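Reading order for the Zustine novels

Shehu Library Community Help, Fiction and Reading Groups

Our reading group at Prurniscombe has selected the Zustine novels for July. Would members kindly advise whether the prequel should be read first? Several of our readers are aged 11 to 14.

Manevby Readers
The prequel should be read last. It discloses who flooded the harbour — a matter the first novel withholds until its closing chapter. Groups should allow about 10 days for each volume.

prurniscombe_desk
Publication order is recommended. Please note that the second volume deals with the death of a parent.

Shelf 800
I read the prequel first and enjoyed it. Either is fine.
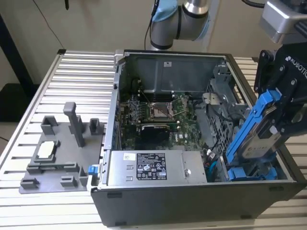
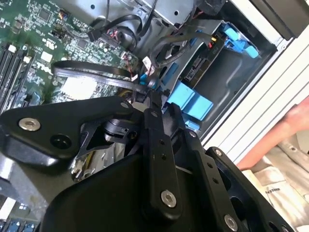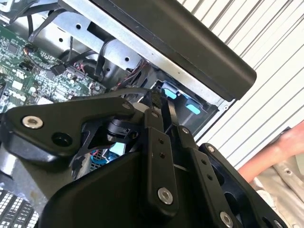 Open desktop computer case, three views.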